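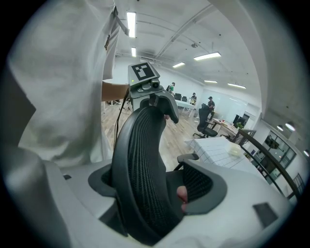
Mal de dos en télétravail : vous êtes assis sur quoi ?

Forum Maison et bureau > Travailler chez soi

toldale_lulu
Bonjour à tous ! Je travaille à la maison depuis mars, quatre jours par semaine, et jusqu'ici je m'en sortais avec une chaise de cuisine et un coussin (ne riez pas). Sauf que là, le bas du dos, c'est fini, je me lève comme une mamie. Je me suis fixé 400 euros maximum et j'hésite entre un dossier en maille et un truc bien rembourré. Je mesure 1,62 m, si ça compte. Vous avez quoi, vous ? Et surtout, est-ce que vous le rachèteriez ?

Omar Harb
Maille, sans hésiter. J'ai un Skendetti depuis deux étés et c'est le jour et la nuit par rapport à mon ancien fauteuil en simili, où je collais dès le mois de juin. Par contre essaie avant d'acheter ! Chez toi, à 1,62 m, la profondeur d'assise va compter bien plus que le dossier. Si le bord te rentre derrière les genoux, tu vas t'avancer, et un dossier contre lequel on ne s'appuie pas, ça ne sert à rien.

pivoine_b
Pas d'accord avec Omar sur la maille. J'en ai eu une, au bout d'un an elle s'était creusée au milieu et je me retrouvais avec la barre des lombaires en plein dans les côtes. Je suis revenue à la mousse et je ne regrette pas. Oui, on a chaud. J'ouvre la fenêtre :)

Omar Harb
@pivoine_b ça dépend énormément de la maille. Les tissages lâches se détendent, les serrés beaucoup moins. Appuie avec le poing au milieu, en magasin : si ça part comme un hamac, tu reposes.

Ravindran Menon
Bonsoir, je vais jouer le rabat-joie : avant de dépenser 400 euros, règle la hauteur de ton écran et de ta table. J'ai acheté un fauteuil à presque 1 000 euros il y a quelques années et j'ai eu mal exactement pareil, parce que je travaillais sur un portable posé à plat. Une pile de dictionnaires et un clavier séparé m'ont fait plus de bien que le fauteuil. Je le garde quand même, il est très beau.

toldale_lulu
@Ravindran Menon aïe, je suis sur portable à plat aussi… Je vais tester les dictionnaires dès ce soir. Mais la chaise de cuisine doit partir de toute façon, mon compagnon la réclame pour manger !

Et pour l'appuie-tête, ça vaut le coup ? Le modèle Itutham que j'ai repéré le vend en supplément.

gribouille
Moi je trouve que ça ne sert que quand on se penche en arrière au téléphone. Pour taper, ta tête n'y touche jamais, ou alors c'est que tu es mal assise. Mets plutôt les sous dans des accoudoirs réglables. Et regarde l'occasion, il y a des fauteuils de bureau qui partent pour trois fois rien quand les sociétés déménagent. Le mien vient de là, noir, tout bête, il en a vu d'autres.
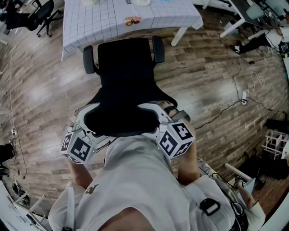 Un dossier noir, vu de dessus, sur parquet.

pivoine_b
@gribouille attention aux roulettes sur le parquet ! Celles d'origine sont souvent dures, prévues pour la moquette. J'ai rayé le mien en un hiver. Depuis j'ai des roulettes souples, ça se change à la main, il suffit de tirer fort.

gribouille
Bien vu, j'ai mis un tapis pour ma part. Moche mais efficace.

Omar Harb
L'appuie-tête, je ne suis pas d'accord, j'ai les cervicales fragiles et je m'en sers tous les jours en visio. Après, chacun sa nuque. Si le support est prévu dessus, tu peux toujours l'ajouter plus tard.

Ravindran Menon
Pour l'occasion, vérifie le vérin : tu t'assois, tu montes au maximum, tu attends deux minutes. Si tu redescends tout doucement, le vérin est fatigué. Ça se remplace, mais sortir l'ancien est une vraie corvée, j'y ai laissé un maillet et ma bonne humeur.

toldale_lulu
Merci à tous ! Petit retour : j'ai surélevé l'ordi (deux dictionnaires et un annuaire) et la nuque va déjà mieux. Je suis passée chez Toltdale essayer quatre fauteuils, et Omar avait raison pour l'assise, il y en a un où mes pieds ne touchaient même pas le sol ! Je penche pour la maille serrée, sans appuie-tête pour commencer. Désolée pivoine…

pivoine_b
Sans rancune, mais on en reparle dans un an ;)

gribouille
Demande s'ils reprennent le fauteuil après essai chez toi. Dix minutes en magasin et une journée de boulot, ce n'est pas pareil du tout.

toldale_lulu
Bonne idée, je les appelle demain matin !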